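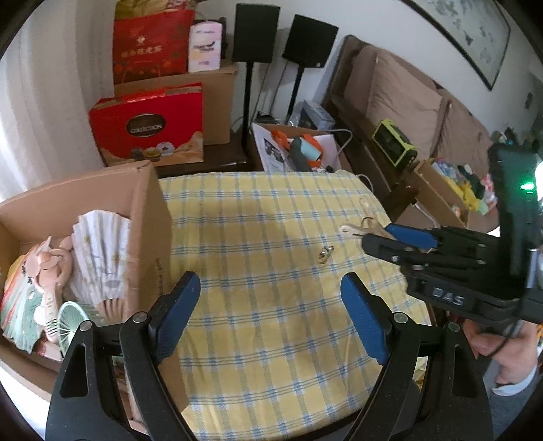

Two hand-held grippers over a covered table. The gripper on the right holds a small beige object between its finger tips.

A hand-held gripper comparison is a test in which two or more grippers, carried by people and not mounted on an arm, are tried on the same set of household objects. The purpose is to learn how the fingers, the pads and the camera behave before any of them is fixed to a robot. The method is used by small workshops and by teaching laboratories, where time on a robot arm is limited.

The name "Grernton comparison" is also met. It comes from the workshop at Grernton where Dong-hyun Kang and Na-rae Seok wrote down the first common procedure. An earlier practice existed at Skolusetti, but there each operator chose his or her own objects, and the results could not be put side by side.

Equipment

A gripper of this type has two fingers, which open and close when the operator works a handle or trigger. In many designs each finger is a linkage of several bars joined by pins, so that the pad keeps a nearly constant angle while it moves. Soft pads with a textured surface are common. They hold light plastic and paper well, but they collect dust and lint, and a dusty pad gives a lower result than a clean one. A camera on the tool looks along the fingers and records what they approach.

The object set is usually kept in open boxes beside the table. In the Grernton procedure it has 147 objects, among them folding fans, small metal parts, packets and cable pieces. Thin and flat objects are considered the most difficult. A patterned tablecloth is often preferred to a bare surface – its folds and crossing lines make the task harder for the camera, and the cloth also lets the finger tips go slightly under a flat object.

Procedure

The operator picks up one object, lifts it clear of the table, holds it and puts it down in another place. Each object is tried 10 times with each gripper. A lift counts as complete if the object does not turn in the fingers or touch the table again. Operators change grippers after every session, because a person becomes better with the tool he or she has used most.

When two grippers work at one table, one may hold an object while the other takes a part of it. Such two-handed trials are recorded separately. Seo-ah Baek has proposed that they should have their own object set, and this was adopted in May.

Results are given for each object and not only as a total. In the Kwon trials, two grippers reached nearly the same total, but the one with wider fingers failed on almost every small metal part and did better with soft packets. The maximum opening in these trials was 90 mm, and the longest session contained 224 lifts.

Limits of the method

A human wrist corrects many errors without the operator noticing it. For this reason a gripper that does well in the hand can do less well on an arm. Tumelo Mokoena, who repeated part of the Kwon trials with an arm at Dredent, found the largest difference with flat objects, where the angle of approach is important. Jinlong Lü has argued that the weight of the tool should also be reported – a heavy gripper tires the operator, and the later lifts of a session become less careful.

There is no agreement on how worn pads should be treated. Some groups replace them after each session, others only when the texture can no longer be felt with a finger.

See also: Parallel gripper; Finger linkage; Wrist camera; Two-handed manipulation

Last revised 26 June 2026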